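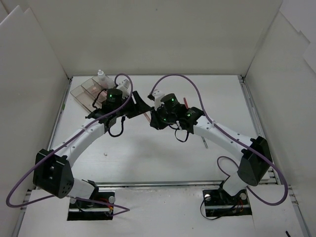

Kittipong thinks the purple cables should come off the outside of the links before anything else gets changed. Every reach toward the middle drags the loop across the shoulder, and he has seen that kill connectors on a smaller pair.

Posted in July by jirayu_b
Workshop builds > Two-arm table

jirayu_b
Noted, but the loops are long on purpose. My short run pulled out of the wrist at full extension. Current problem is repeatability. Same pose commanded 17 times, right gripper lands up to 22 encoder counts off. Left is fine. Same firmware, same supply.

nipon_t
Check the base plate before touching software. The plates bolt into cutouts in a board. If the board flexes, the encoder won't see it, but you will at the jaw.

jirayu_b
The error is in the encoder reading, so flex doesn't explain it.

nipon_t
It does if the servo is holding against a side load. Clamp the board to the crossbar and run it again.

Skustach
Disagree with both. Read the supply voltage at the right shoulder while both arms move. Thin wire at the base plus two arms starting together gives you a sag. I logged mine over 438 moves and the bad ones all lined up with simultaneous starts.

kittipong.s
Sag would show on the left too.

Skustach
Only if the runs are the same length. Are they?

jirayu_b
No. Right is longer. Staggered the starts by 199 ms and the spread dropped to six counts. Will clamp the board anyway and order heavier wire.

nipon_t
Post the numbers with the clamp on and the stagger off.

Contact | Copyright Mundex Workshop Forum | Back to top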